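Clellemow Bottled Tea Notes

README for version 2

Hi! If you've landed in this folder you probably want the spreadsheet, so: it's tea_notes.csv, it opens in anything, and you can skip the rest of this if you're in a hurry. The rest is me explaining the columns and owning up to the messy bits.

What's in it

Tasting notes on 300 bottled teas, all store-bought, all unsweetened or close to it. Black, green, oolong, roasted barley (I know barley isn't tea, please don't write to me, it sits in the same cooler and I drink a lot of it). One row is one bottle. If I tried the same tea again months later it got its own row, and you can match the two up by tea_id.

I started this in a notebook because I kept buying a jasmine green I didn't like. The label is gorgeous and I fell for it over and over. Then Zdenka Lazarević saw the notebook, typed up the first 35 entries over one weekend without telling me, and suddenly I had a dataset.

Columns

tea_id - my own number. It means nothing and there are gaps.
style - black, green, oolong, jasmine, barley, blend, or "other" when I gave up.
shop - where I bought it. Mostly Flalel, which is the corner store under my old apartment, and Fujimoto, the grocery across the river with the long cooler.
cap_color - added in version 2, see below.
liquor - the color of the tea in plain words. I use pale, gold, amber, brown, reddish, and combinations of those.
bitter, grassy, roasty, sweet - 0 to 5, whole numbers only.
temp - fridge, room, or warm. Warm means I left it in the car.
notes - free text, and by far the best column if you ask me.

About the scores

They're mine and Zdenka's, and we don't agree. She scores bitterness lower than I do across the board (she grew up on tea you could stand a spoon in), so please don't average us together! Use the taster column, z or c, and pick one of us. There are 200 rows from me and the remainder are hers.

We don't taste blind. I tried it for a week in May and got so annoyed with pouring things into mugs that I stopped tasting altogether, so back to the bottle we went. The scores I made at night run sweeter than the ones from the morning. I have no idea why.

What changed in version 2

cap_color is new. A friend at Sovberg, the design studio where I do my books, wanted to know if cap color goes along with tea style. Sort of? Green caps turn up on plenty of things that aren't green tea, and the yellow ones are all over the place. If you find a pattern, I'd love to hear it.

I also merged "roasted" and "toasty" into roasty, fixed the rows where Fujimoto was spelled three ways, and threw out anything with lemon. Lemon is a whole other project.

Known problems

Empty cells in temp mean I forgot. A few notes end in a comma because I got a phone call. The liquor words were picked by eye, through the plastic, under whatever light was in the room, and that changes brown to amber more than you'd think. The same tea can be "gold" in one row and "amber" in the next, and I left both.

No prices. I wanted them, but I lose receipts.

Using it

Go ahead, for anything you like. A mention of the Clellemow notes would be nice, and if you add rows of your own, please put a new letter in the taster column so they don't get mixed in with ours.

Pictures 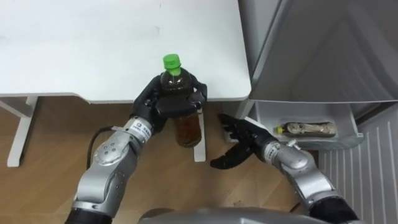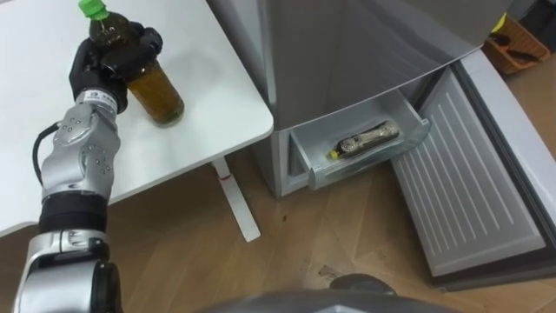
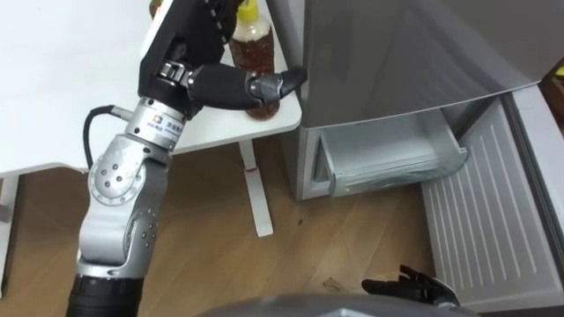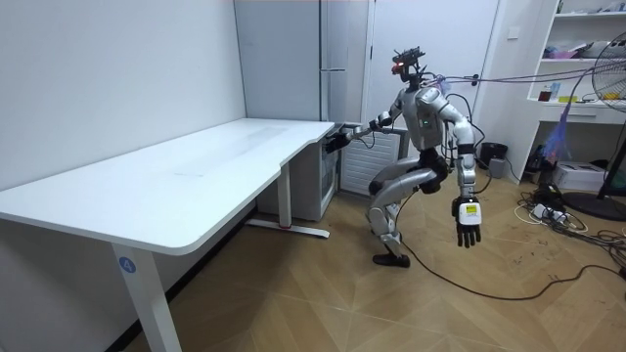
Second picture: green cap, liquor brown-amber. Third picture: yellow cap, liquor reddish-brown.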